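Stüber Sorting Set
Data card, student robotics club

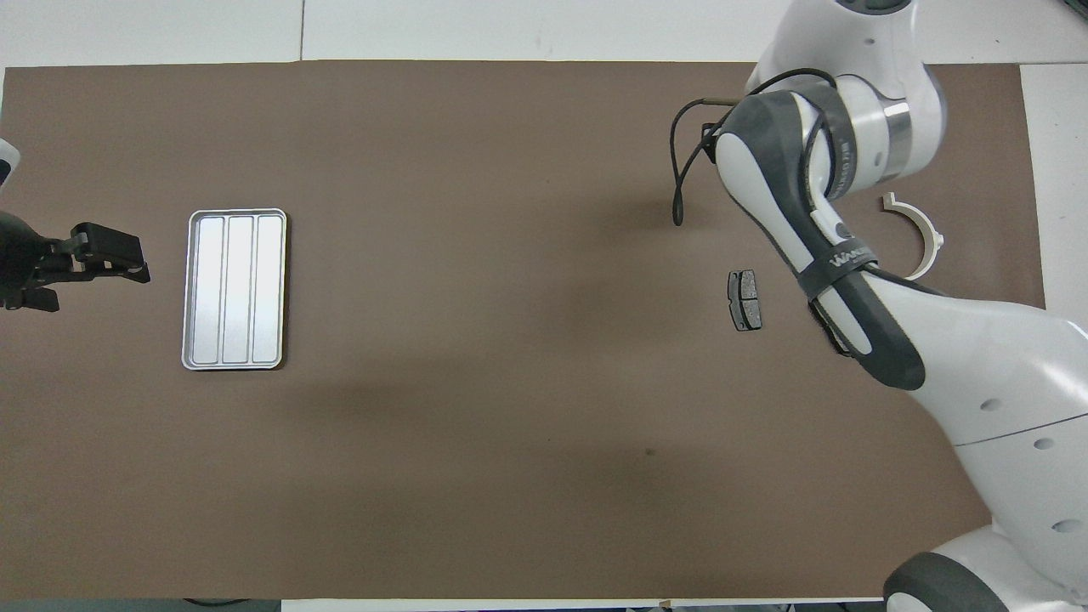
Station at the start of an episode: three-compartment tray, brake pad, half-ring bracket, both arms.

Summary

The Stüber Sorting Set holds 2,818 teleoperated episodes of a two-arm station placing small parts into a divided metal tray. It was recorded by members of the Mullis student robotics club as the shared project for the year. The set is meant for training and comparing imitation learning policies on a task that is short, easy to reset and simple to score.

Maintainer: Eleri Prothero
Faculty advisor: Elfriede Diekmann
Last updated: April 13, 2026

Task

The work surface is a dark brown mat. The tray is rectangular, with three long parallel compartments, and is empty at the start of each episode. Two parts are set out on the mat: a black brake pad and a cream-white curved bracket. The brake pad goes in the left compartment and the bracket in the right one. The middle compartment stays empty.

Left and right are given as seen from the head camera with the tray in portrait orientation. Part labels in the metadata are brake_pad and half_ring.

An episode is scored as a success when both parts are fully inside the rim, each in its assigned compartment, and both grippers are open. A part resting across a divider counts as a failure. A part dropped and picked up again is allowed and is tagged regrasp.

Splits

train: 2,000 episodes
validation and test: 818 episodes, list in splits.json

Splits were made by operator session. No session appears in more than one split. Of the full set, 1,627 episodes carry a second, independent success label. Where the two labels disagree, the field label_conflict is true and the first label is kept.

Contents of an episode folder

head.mp4: head camera video
joints.csv: joint positions and gripper opening, both arms, one row per time step
meta.json: operator number, session number, start layout, success label, tags
note.txt: operator comment, often blank

Time stamps in joints.csv are relative to the first video frame. Early sessions have a small offset between the two. Use the value time_shift in meta.json, and do not estimate it from the video.

Collection

Twelve is the maximum number of episodes in a session, after which the operator changes. New operators complete one practice session, which is discarded. Start layouts are drawn by the script layout.py and set by hand, so part positions are approximate. The tray is also moved between sessions.

Recording software is Irnex. Conversion to the training format uses Tradano, and the config file is in tools/. Converted files are not included in the download.

Known problems

- The arms cast shadows on the mat. Policies trained on a few sessions only tend to do poorly when the shadow moves.
- The raised rim of the tray gives strong reflections. Edge detection on the tray is unreliable.
- The brake pad is dark and the mat is dark. Color thresholds that work for the bracket miss the pad.
- Part of the mat can be hidden behind the right arm. Tag: occluded_start.
- Gripper opening is logged as a command value in sessions recorded before July. Later sessions log the measured value. Do not mix the two without checking gripper_source.

Not covered

Other parts, other trays, stacked parts, and any form of force sensing. Success rates on this set say little about bins with loose parts.

Use in class

Course groups should report results on the test split only, with the commit number of the split file. Send corrections to labels as a pull request against labels/ with the episode number in the title.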